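Diese Website verwendet Cookies, um die Nutzung unserer Angebote statistisch auszuwerten. Einstellungen ändern | Alle akzeptieren

Meinung

Greifen lernen auf Rechnung: Was Einrichtungen vor dem Kauf eines Zweiarm-Pakets klären sollten

2021-07-17

Seit März bietet die Firma Muler unter dem Namen Ramirard ein Paket an, das sich ausdrücklich an Berufsschulen, Werkstätten und kleinere Labore richtet. Es umfasst zwei Greifarme mit Handgelenkkameras, eine Steuersoftware und einen Dienstvertrag, in dessen Rahmen der Anbieter Aufnahmen des Kunden auswertet und daraus Greifabläufe ableitet. Der Gedanke ist vernünftig. Die Bedingungen, unter denen er verkauft wird, sind es nach Auffassung des Verfassers nur zum Teil.

Zunächst ist anzuerkennen, was das Paket leistet. Die Einrichtung eines Arbeitsplatzes mit zwei Armen war für Häuser ohne eigene Entwicklungsabteilung bislang kaum zu bewältigen. Die Unterlagen von Muler sind vollständig, in verständlichem Deutsch abgefasst und nach Arbeitsschritten geordnet. Auch die Entscheidung, die Kamera unmittelbar am Greifer anzubringen, verdient Zustimmung. Wer die Finger und den Gegenstand zugleich im Blick hat, kann einen Fehlgriff später nachvollziehen.

Bedenken bestehen hinsichtlich des Dienstvertrags. Die Grundstufe sieht 200 Aufnahmen je Aufgabe vor, die der Kunde selbst anzufertigen hat. In der Leistungsbeschreibung steht, dass für einfache Gegenstände bereits etwa 100 genügen. Was ein einfacher Gegenstand ist, wird an keiner Stelle bestimmt. Diese Lücke geht zulasten des Käufers, der erst nach Abschluss der Laufzeit von 12 Monaten erfährt, ob seine Aufgabe als einfach galt.

Der Mitbewerber Masilela verfährt an dieser Stelle sorgfältiger. Dem dortigen Angebot liegt eine Liste bei, die Gegenstände nach Form, Oberfläche und Nachgiebigkeit ordnet. Durchsichtige Folie wird darin gesondert geführt, ebenso glänzende und gerundete Teile. Eine solche Liste ersetzt keine Erprobung, sie schafft jedoch eine gemeinsame Grundlage, auf die sich beide Vertragsparteien berufen können.

Wie notwendig eine derartige Einteilung ist, zeigt sich bereits an einer kleinen Auswahl auf einem weißen Tisch.

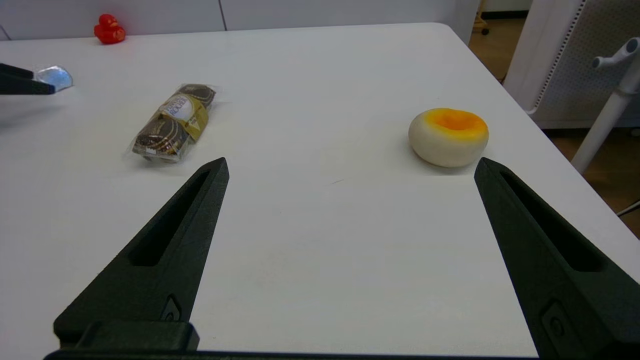 Blick vom Handgelenk auf den Arbeitstisch: verpacktes Gebäck, ein gelb-weißer runder Gegenstand und eine kleine rote Figur vor geöffnetem Greifer; links die Spitzen eines weiteren Greifers.

Die knittrige Folie um das Gebäck reicht an beiden Enden über den Inhalt hinaus. Ein Greifer kann sie fassen, ohne den Inhalt sicher zu halten. Der runde Gegenstand stellt eine andere Aufgabe, die glänzende Figur eine dritte. Ein Vertrag, der sämtliche Fälle mit derselben Stückzahl abgilt, beschreibt die Arbeit unzureichend.

Ungeklärt ist ferner das Verhältnis zu Fidex, dem Zusatzmodul für die Datenablage. Es wird gesondert berechnet, obgleich die Auswertung ohne dieses Modul nur eingeschränkt möglich ist. Öffentliche Einrichtungen müssen Folgekosten bei der Beschaffung ausweisen und sollten auf einem Gesamtpreis bestehen.

Der Verfasser rät daher, Ramirard vorerst nur mit einer schriftlich vereinbarten Probephase zu beschaffen. Die zu greifenden Gegenstände sind vom Käufer zu benennen und dem Vertrag als Anlage beizufügen. Für die Rechte an den Aufnahmen gilt dasselbe; sie sollten beim Auftraggeber verbleiben.

Kontakt | Impressum | Datenschutz | © 2021 Alle Rechte vorbehalten | Nach oben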